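# Andus Glovebox Accident Kit

I put this kit together after a guy with no insurance backed into my door in a parking lot and I couldn't find a single pen in the car. Not one! I ended up writing his plate number on my arm with eyeliner, and half of it had smudged by the time I called my insurance company.

So the Andus is the folder I wish I'd had. It zips shut, fits in most gloveboxes (my old Triletti roof box manual is thicker), and holds your registration, your insurance card and all the paper you'd want at the side of the road.
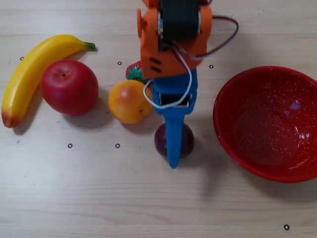 Inside you get:

- a pad of tear-off driver and witness forms
- two pens and a grease pencil that writes on cold paper
- a street diagram sheet for sketching who was where
- a pocket for your declarations page

Please do look at that last one before you need it. I had no idea whether I carried uninsured motorist coverage until I dug mine out, and the rules are different from state to state, so ask your agent. The kit won't give you legal advice and neither will I. 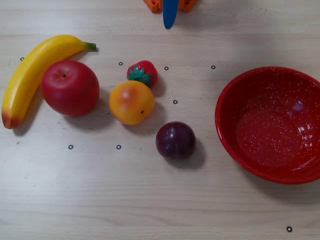
The cover is the same coated canvas Bako uses for tool rolls, and it wipes clean with a damp rag. I've had mine in the car since April and the zipper still runs fine.

**Item number:** 2459
**Form pad:** 92 sheets
**Colors:** gray, navy
**Ships from:** Ultley

Refill pads are sold separately. If you run a fleet, I do cartons of 200 or 400 with your company's claims number printed inside the flap. Just send me the number and I'll mail you a proof first.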